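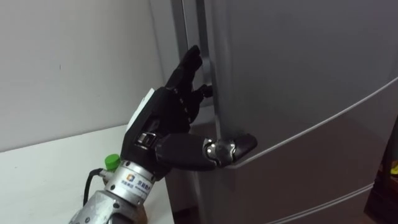

Hand at the door of the gray fridge.

# Orketo match balls, size 5

Back in stock as of 4 December 2025. Training and match versions, same shape, same weight, different cover. Club orders and singles both fine.

**Orketo Match**
- Thermally bonded, no stitching to go
- Textured cover, decent grip in rain
- Butyl bladder, holds air up to 2 weeks between top-ups
- White/orange or all yellow (yellow is low, ask first)

**Orketo Train**
- Machine stitched, 30 panels
- Thicker cover, OK on turf and hard dirt
- Not for concrete. Please. We get these sent back every May
- White/navy only

Both come deflated. Needle not included, pump not included. Wet the needle before it goes in, dry needles wreck the valve and we dont cover that.

Skistbridge women's side has used the Match since preseason. Delia Oprea, their keeper coach: "Flies true. Bit lively off the bounce on the first couple days, then settles." Their juniors are on the Train, no complaints so far except the color.
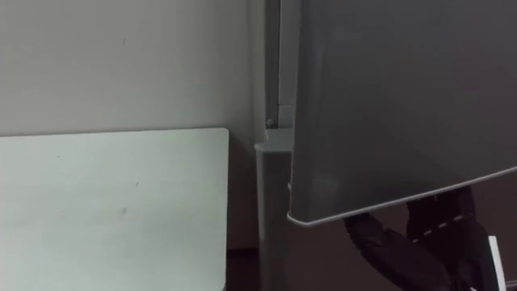

Club packs ship in mesh sacks, ten to a sack, you can mix Match and Train in one order but not in one sack. Name printing is one color, one position, up to two lines. Send the logo as a vector file, not a screenshot off your phone. Proof comes by email, nothing gets printed til you say yes.

Stock right now: 176 Match, plenty of Train. Next shipment is 1,000 mixed, no firm date, will update here when its on the boat.

Returns: unused and never inflated, box or no box. Printed balls no. Split seam or dead bladder in the first season, send a photo of the valve side and we swap it.

Team pricing goes through Shamim Naqvi, single balls just use the cart. Size 4 has its own page. Futsal balls we don't carry anymore, sorry, try Hirus.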